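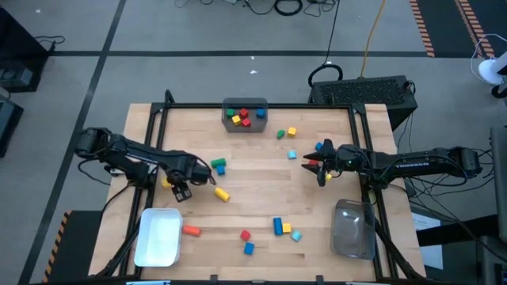 Release 2, page 30

Kindau Word List: README

A list of 3,773 headwords in Kindau, with English glosses. It was typed up from the Granholm notebooks and checked against later recordings where we had them. Maintained by Akihiko Nakajima.

Files

words.csv: one row per headword
sources.csv: notebook and page for each row
sounds.txt: the 33 letters used in the spelling, with notes on each
changes.txt: edits since release 1

Columns in words.csv

id: does not change between releases
headword: current spelling
old_spelling: as written in the notebook, blank if the same
class: noun, verb, modifier, particle, or unknown
gloss: short English meaning
region: Fluva or Wumbei, blank if used in both

Color terms

Green and blue have separate headwords in Fluva. Wumbei speakers use one word for both and add a modifier when it matters. Both forms are listed. The word for yellow also means "ripe" and has a single row with two glosses.

Known problems

Tone is not marked in the notebooks and is missing from most rows. Plant names are weak, and many are glossed only as "a kind of vine" or "a kind of grass." Verbs of carrying need another pass. Please don't sort words.csv in a spreadsheet and send it back, as this has broken the accented letters before.

Corrections

Send the id, the column, and the new value. Corrections received by November go into the next release.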